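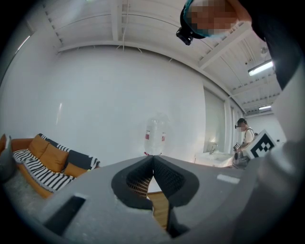
Gesley Surface-Mount Fluorescent Batten

The Gesley is a rectangular ceiling fitting for workrooms, storerooms and garages with open joists. It fixes straight to the underside of a joist or beam, so there is no need to line the ceiling first. Cable can be run in surface conduit or tray and brought in at either end of the body.

Choosing a layout
In a long room with white walls, two fittings usually do the job – one over the main work area and a second towards the far end. A white ceiling and plain painted walls will return a good share of the light. Timber floors and dark shelving won't, so allow for an extra fitting if the room is lined with either. Where beams are deep, mount the fitting on the lower edge of the beam. Set up between the joists, it will throw bands of shadow down the wall.

Details
Body: folded steel, white powder coat
Diffuser: clip-on, opal or clear prismatic
Cable entry: both ends and rear, 20 mm knockouts
Minimum clearance to stored goods: 100 mm
Mounting: screw fixed, or suspended on the Prorkau wire kit (sold separately)
Colour of light: neutral white or warm white
Use: indoor, dry areas only

In the box
Fitting with diffuser, 4 fixing screws, 2 blanking grommets and an instruction sheet. Tubes are not included.

Installation
Must be installed by a licensed electrician. Turn the power off at the switchboard before removing the diffuser or changing a tube. On older joists, check that the timber is sound at both fixing points.

Cleaning
Wipe the diffuser with a damp cloth and mild soap. Don't use solvents, as they cloud the opal finish.

Ordering
Stocked in single fittings and in cartons of four. The Skivine wall bracket fits this model and the older Cuervo batten, but diffusers are not interchangeable between the two. The clear prismatic diffuser is back in stock from December. For orders over 80 fittings, or for help with a layout, contact Kevin Chambi at the trade desk and have your room dimensions and ceiling height ready.

Page updated October 24, 2021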